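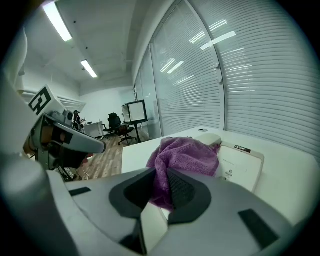 Section 4: Your first cloth pick with the Turer hand unit

Okay, you've got the Turer charged and paired, the Husar software has stopped nagging you about updates, and you're itching to grab something. Cloth is where I start everyone. It forgives a sloppy approach, it won't roll off the table, and when you squeeze too hard you haven't broken anything. Microfibre is my favourite, and a strong colour like that purple makes it dead easy to tell fabric from finger pads when you review your recording on a pale tabletop. I'm Florin Tudose, I look after set-up at Wostlow, and these are the steps I use myself at our Horomville shop.

Before you begin

You'll need the hand unit, one cloth and a bit of clear table. Leave the tea towels for later (the thick waffle ones are a pain). Check that the finger pads are clean. I wipe mine with a barely damp rag and let them air dry.

Steps

1. Turn the unit on and wait for the steady tone. If you get two short beeps, go back to Section 3 and pair it again.

2. In Husar, open Grip and set the force to 120. The slider goes all the way up to 558, but please don't touch the top end yet!

3. Drop the cloth on the table in a heap. Don't fold it. A messy heap gives the pads a ridge to close on, and a flat cloth is a much harder job that I cover in Section 6.

4. Hold the unit level and bring it in low, with the pads open on either side of the highest fold.

5. Squeeze the trigger slowly until you feel the fabric bunch up between the pads. Stop there - the unit holds its position as long as you keep your finger still.

6. Lift straight up to elbow height, count to three in your head, then lower and release.

7. Press Save. Husar names the file for you, and you can add your own label afterward.

8. Mess up the heap and go again. I do 8 good picks before I change anything, so I know what normal feels like.

Note: If the cloth slips, bump the force up a little and try a deeper grab before you go blaming the pads. Nine times out of ten I've just pinched the very top of the fold.

Note: Using two hand units? Do this section with one first, then the other. Each one keeps its own force setting, and I've been caught by that more than once.

Caution: Keep fingers, sleeves and lanyards out of the jaws. Turn the unit off before you pick lint out of the pads.

Caution: Don't leave the trigger locked with cloth in the grip overnight. It flattens the pad surface and you'll be ordering a new set sooner than you'd like.

Pad wear

We rate a set of pads for 2,000 closes. Husar keeps the tally under Maintenance, and you reset it by holding the pad icon after you've swapped them. Replacement steps are in Section 9.

Last revised Dec 14, 2022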